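Apprentissage en simulation, tâche panneaux LCD : vos taux de réussite ?
Forum Manipulation > Simulation et transfert

clultis_b
Membre
Posté mardi, 9 h 14
Bonjour à tous. Je reprends la tâche de pose de panneaux du banc Himar et je voudrais comparer avec ceux qui l'ont déjà fait tourner. Politique entraînée par imitation sur 400 démonstrations, toutes générées en simulation. Évaluation sur 807 essais avec textures et éclairages tirés au hasard.
Résultat : ça marche très bien tant que la caméra voit les étiquettes. Dès que le poignet se rapproche du mur et qu'elles sortent du champ, la politique hésite entre deux panneaux voisins.

satti_07
Posté mardi, 9 h 52
Tu randomises quoi exactement ? Seulement les textures, ou la pose du mur aussi ?

clultis_b
Posté mardi, 10 h 05
Textures, lumière, et la pose du mur de 6 degrés au maximum. Je mets une vue du poignet, avec LP1 et LP3 encore lisibles à gauche et les doigts déjà devant les panneaux. À droite on n'a plus les étiquettes. 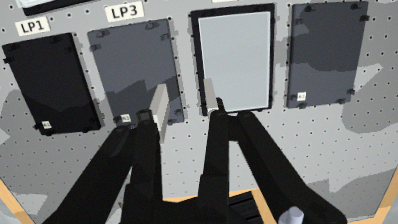 Hemadby trouve que 400 démonstrations, c'est trop peu pour conclure quoi que ce soit sur les étiquettes, et qu'il faudrait d'abord doubler le jeu avant de toucher à l'architecture.

clultis_b
Posté mardi, 10 h 31
Je ne suis pas convaincu. Entre 200 et 400 la courbe est déjà presque plate. Je pense plutôt à un problème de mémoire : la politique ne reçoit que l'image courante, elle oublie l'étiquette lue au début de l'approche.

mat_ros
Posté mardi, 11 h 20
D'accord avec ça. Chez nous, un historique de 14 images a suffi à régler presque le même souci, sans nouvelle démonstration. Par contre l'inférence est plus lente, il a fallu baisser la fréquence de commande.

satti_07
Posté mardi, 11 h 47
Pas d'accord. Avec un historique, la politique apprend surtout à recopier l'action précédente. On a eu le cas : très bonne perte en validation, et en boucle fermée le bras restait planté devant le mur. Ajoute une caméra fixe qui voit tout le mur, c'est plus simple.

mat_ros
Posté mardi, 12 h 03
Une caméra fixe, tu perds la précision au contact. Et il faut la recalibrer sur le vrai banc.

satti_07
Posté mardi, 12 h 10
Tu gardes celle du poignet en plus, évidemment.

clultis_b
Posté mardi, 14 h 38
Je vais tester les deux séparément, mêmes graines, mêmes 807 essais. Je compterai à part les erreurs de panneau et les échecs au contact, pour l'instant tout est mélangé dans mon score.

hemadby
Posté mardi, 15 h 02
Bonne idée pour les deux scores. Je maintiens pour les données, mais si tu publies la courbe avec 100, 200 et 400 je veux bien changer d'avis. Quelle version du banc Himar ? L'ancienne avait un défaut sur les collisions des clips.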